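Altis hand grippers now available in pairs
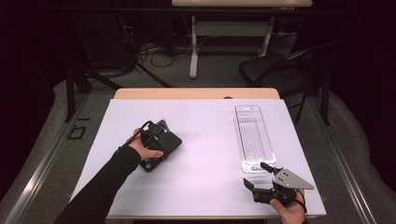 Nademeo has started renting out the Altis handheld gripper kit, which lets one person record two-handed tasks without a robot. The kit has been on sale since September for $1,815 a pair. Renting costs $248 a week, with shipping both ways included.

Vasanthi Kulkarni tried a pair on packaging work and found the grip comfortable for a full morning. Her main complaint was the cables, which need some slack at the wrist before you start. Thin, clear plastic also takes practice to pick up.

To book a pair, write to Ivan Palamarchuk at the Dollau office.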